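Plillodel opens its planning service to small kitchens thinking about a robot arm

For release on Tuesday

Hello from all of us at Plillodel! I'm Safta Sârbu, I look after planning and purchasing here, and I've been let loose on the press release this time, so please forgive the lack of trumpets. The news is quite simple. From July we are opening our equipment planning service to anyone who runs a small kitchen, canteen or staff tearoom and is wondering whether to put money aside for a robot arm or two. Up to now we only did this for our own customers, and it was tucked away at the end of a long sales process. Now it comes first, it has its own name (Stunance) and you can buy it without buying anything else from us.

Stunance is a planning job done in simulation. You send us the measurements of your worktop, your sink and whatever appliances you'd like the arms to work next to, and we build a plain copy of the room on the computer. Then we put arms into it and set them to the sort of chores you have in mind. At the end you get a written report, a shopping list with quantities, and a budget sheet you can hand to whoever signs things off where you work.

I should say where the idea came from. I used to do the buying for a chain of lunch places, long before I came here, and I once ordered a dishwasher that fitted its gap beautifully and could not be opened more than halfway. I think about that dishwasher a lot. With a robot arm it's the same problem, only the arm moves, it needs space for its elbow as well as its hand, and it costs a good deal more to send back.

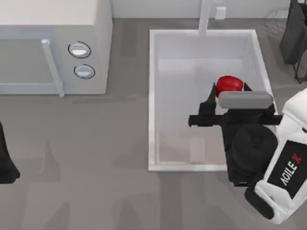 Supplement to Plillodel Notes, issue 6, page 3

The layout we've used for this release has a microwave to one side and a basin to the other, with one arm coming in from the right and a second one over on the left. It's as ordinary a corner as we could come up with. In this part of the job the right-hand arm has its gripper down in the basin, with a shiny red ball-shaped thing between the fingers, and the white shell of the arm is lying across the corner of the basin wall. For a buyer, that last bit is the interesting one. When people measure up for an arm they measure to the place where the hand goes, and they forget that the rest of the arm has to lie over something on the way there.

So one of the first pages in a Stunance report is a list of what the arm passes over. Basin walls, draining boards, the tray where everyone leaves their spoons. If it would be in the way of an elbow, it goes on the list, and you can decide whether to move it, lower it or mount the arm somewhere else. Moving a tray costs nothing. Moving a mounting plate after the fitter has gone home is a different conversation, and I have had that conversation.

The other thing I like about doing it this way is that we can swap the arm. If you've had quotes for two models we can try both against the same worktop, and you can see which one leaves you more room and which one makes you give up a cupboard. We're not tied to a single maker and we don't take commission from any of them. If the cheaper arm does your job, the report says so, in the first paragraph, in normal-sized letters. 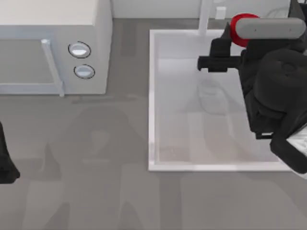

What it costs and what you get

I know from my own buying days that people skip straight to this part, so I'll try to be clear.

The basic Stunance plan is 335 euros for one room. That covers a single layout, up to two arms and up to 6 chores, and you have the report back inside three weeks. Chores can be very small. Lifting a glass out of the sink is a chore. Reaching a microwave door is a chore. Please don't send us "tidy the kitchen", because we will only ring you up and ask you to break it into pieces (we're very nice about it, but it does hold things up).

If you want to change the layout after you've seen the report, a second run is 190 euros. You'd be surprised how many of our existing customers go for that one. They see the first plan, realise the microwave could live on the other side of the sink, and want to know if that saves them an arm. Now and then it does! I would always keep the price of a second run in your budget from the start, even if you don't end up spending it.

The budget sheet has a line for each of these:

The arm or arms, with the quotes you've given us
Grippers, including a spare set of fingers
Mounting, and any strengthening the worktop needs
Electrical work, with the number of sockets and where they should go
Guarding or other safety work, to be agreed with your own adviser
Training time for your staff, paid at your own rates
A yearly sum for servicing and parts
Something for glasses, plates and mugs that get broken in the first months

That last line always gets a laugh and then it gets left in. Glass deserves a proper think when you're planning. A clear tumbler sitting in a pale sink is easy for any of us to overlook on a grey morning, and I'd want to know how a supplier's system copes with one before I signed anything. We put glasses in our test layouts for that very reason, and the report has a page of questions about clear and shiny objects that you can send on to your supplier as it stands. You don't have to understand every word of the answers. If they come back short and vague, that tells you plenty.

Sockets are the other thing. They look like such a tiny detail, and then you find that the only spare one is on the wall behind the sink and the electrician can't come until the autumn. Have a look at your own back wall before you fill in our form, and write down what is already plugged in.

A word from the person who does the clever part

Laurențiu Pîrvu builds the rooms and runs the arms in them, and he has asked me to pass on the following, which I've shortened a bit because he does go on.

"People expect me to be fussy about the arm and I'm much fussier about the doors," he says. "Tell me which side the handle is on, how far it stands out from the door, and how wide the door swings. If there are knobs, tell me if they turn or push. I can guess the colour of your worktop, it makes no difference to me. I can't guess a hinge."

He's right about the doors. We ask for a straight-on photo of the front of each appliance for this, plus the depth of the handle measured with an ordinary ruler. A bar handle that runs up and down gives a two-fingered gripper something to go round, and we can try several heights along it. A door with no handle at all, just a lip to pull or a button to press, needs more thought and sometimes a different finger shape, and that belongs in the budget too. If you're choosing a new microwave anyway, talk to us before you order it. It may be far cheaper to pick a door the arm can manage than to pick an arm that can manage the door.
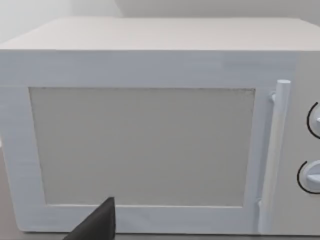 Gripper finger in front of the microwave door, simulated view. Picture: Plillodel

Laurențiu would also like me to say that a simulation is a planning tool and doesn't promise how an arm will behave in your own kitchen. Real worktops get greasy, people leave tea towels about, and somebody will always park a cake where the arm wants to be. The report marks each chore as "plan for it", "ask the supplier" or "leave it to a person", and we'd rather put too many in the second group than too few. One of our early readers found her whole list in the third group. She was a little cross, and then she bought a better dishwasher and some very nice shelving, and she still sends us a card.

Who it's for

We had small places in mind when we put this together. The Oprea bakery kitchens were the first outside our usual customers to go through it, and they helped us rewrite the form so that it can be filled in standing up, with flour on your hands, in one go. The staff canteen at Hudov is next. Both of them have one corner they'd like to try out before anyone talks about the rest of the building, and I think that's a very sensible way to spend money. Start with the corner that annoys you the most.

If you're in the middle of next year's budget and you only need a figure to put in the box for now, say so on the form. We'll send you the blank budget sheet free of charge, with notes on each line, and you can come back to us when the money is agreed. You don't need drawings. A sketch on squared paper is fine as long as the numbers are on it, and please measure twice, once with the doors shut and once with them open.

Booking opens in July. Forms and the blank budget sheet can be had from the Plillodel planning desk, and members of the press who'd like to talk it over or see a sample report should ask for me, Safta Sârbu, any working day after ten in the morning. Laurențiu is happy to answer technical questions as well, but do put some time aside.

Ends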